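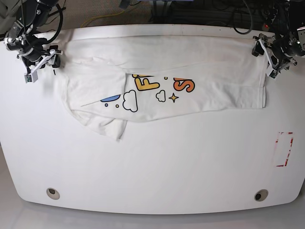
What is the Bucur fold?
A method of folding a T-shirt in two movements, credited to the Bucur laundry school and sold to the public as a way to keep cotton from creasing.

The evidence for that last claim is thin. Cotton creases when its fibers are bent and held under pressure, and any fold does this to some degree. Supporters cite a trial by Raluca Buzatu in which 83 shirts were stored in drawers and then graded by eye. The graders knew which shirts had been folded which way, and the trial has not been repeated.

Origin
The school dates the fold to its own classes. Arnar Norðdahl disputes this, pointing to a Brornelska store manual that shows the same grip at the shoulder and hem four years earlier. The school has not answered him in print.

Rolling and hanging
Rolling is often said to save space. A rolled shirt holds the same amount of cloth, and any gain depends on how tightly it is packed. Hanging avoids fold lines but can stretch heavy knits at the shoulders.

Speed
Claims of a fold in two seconds leave out the time spent laying the shirt flat.

See also: Ironing; Permanent press; Clothes hanger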